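Cleaning and Checking a Second-hand Manual Focus Lens

Old manual lenses are cheap, and most of them still work. The trouble is that they have often sat in a cupboard for years, and a listing that says "good condition" can mean almost anything. I go through the same checks on every lens I buy before I take it out for a day of shooting. You need a small torch, a rubber blower, a soft brush, a clean microfibre cloth and a little lens cleaning fluid. Skip the household glass spray.

1. Look through the glass

Take both caps off and open the aperture all the way. Hold the lens at arm's length and shine the torch through it from the rear at a slight angle. Dust shows up as small bright points. Every old lens has some, and it won't affect your pictures.

Haze looks like breath on a window. It lowers contrast, especially when you shoot towards the light. Fungus looks like fine threads or a spider web, usually starting at the edge of an element. A light case may not show in your photos, but I send those back if I can. Keep a lens with fungus away from your other gear until you decide.

Deep scratches on the rear element matter more than scratches on the front. My Pallis 60 mm has a mark near the edge of the front glass that I have never been able to find in a picture.

2. Work the aperture

Turn the aperture ring through every stop and watch the blades. They should move evenly and leave a neat opening. If the lens has an automatic aperture, push the pin or lever at the back and let it go. The blades should snap, with no lag.

Oil on the blades looks like a dark, shiny smear. On a lens with a preset or fully manual aperture you can live with it. On an automatic one the blades will stick sooner or later, and your exposures will come out too bright. Try this check again after the lens has spent a night in a cool room – a lens that behaves in a warm shop can be sluggish the next morning.

3. Turn the focus ring

Go from the closest distance to infinity and back. A little stiffness is normal and often loosens with use. Gritty spots are a worse sign, and so is a ring that turns freely without moving the glass. Don't drip oil into it. The oil travels, and it ends up on the blades.

4. Clean the outside first

Brush the barrel with the lens pointing down, then wipe it with a barely damp cloth. Work around the ribs of the focus ring, where most of the grime sits. A wooden toothpick is fine for the engraved numbers. Wipe the mount with a dry cloth and check the screws. If one is chewed up, someone has been inside before you.

5. Clean the glass

Use the blower first, then the brush. If marks remain, put one drop of fluid on the cloth, never on the glass, and wipe in a light spiral from the centre out. Stop after 2 passes and look again with the torch. Too much rubbing does more harm than a faint smudge.

6. Shoot a test

Fit the lens to the camera with its adapter and check that nothing wobbles. On a mirrorless body you will probably have to turn on "shoot without lens" in the menu. Put the camera on a tripod and use the 2 second timer.

Photograph a brick wall or a bookshelf square on, wide open and then at each stop down to f/11. Compare the corners. If one side is soft at every stop, the lens may be decentred. Then focus on something far away and see whether it gets sharp before the end of the ring's travel. Cheap adapters often let you go slightly past infinity, so don't trust the scale.

For the last test, get in close. Pick something dark with fine detail, set the lens near its minimum distance and rock gently back and forth until the magnified view looks crisp. Take around 5 frames, as your focus will shift a little each time you breathe.
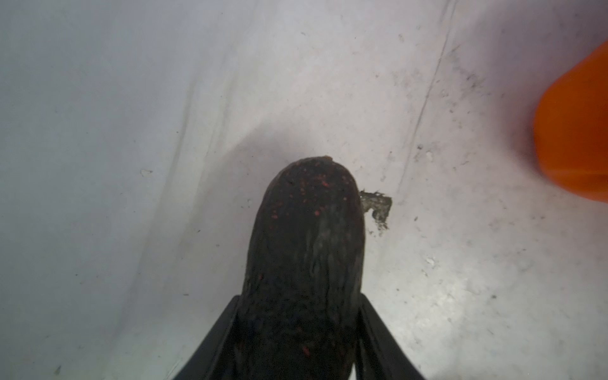
Write down what you found and keep the note with the lens. Mine just says which stops are soft and how far past infinity the adapter goes, and I check it before I pack the bag.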